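Last updated Apr 25, 2020

**Budget arm for sorting small parts: sim first or just buy?**

zainab_amadi
I've got $3480 for our shop's first arm and I'm torn between the Vemar and the Vanden. I've been playing in the simulator with a black two-finger gripper and a yellow block before I spend a dime (so much cheaper to crash!). Fingers on either side of the block:
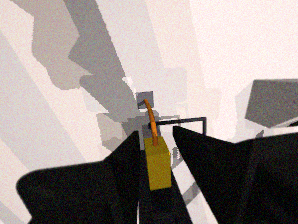

**Re: Budget arm for sorting small parts**

grodau_fan
Sim is fun, but I'd skip it and buy. Our Vanden quote went up $530 in March while I was still fiddling with virtual blocks.

benchrat56
Disagree! I budgeted for the arm and forgot the table. Load the whole arm and check how far the elbow sticks out.

zainab_amadi
Good call, pulled back for a look from overhead. That elbow wants way more room than I'd planned, so I'm pricing a bigger bench now.
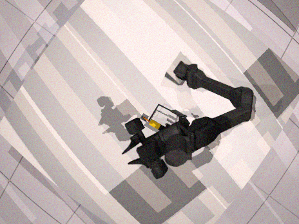

grodau_fan
How much are you holding back for spare fingers and cables?

zainab_amadi
I'm setting aside $1000, and whatever's left of that goes to a Bai controller later.

56 comments · 4 shares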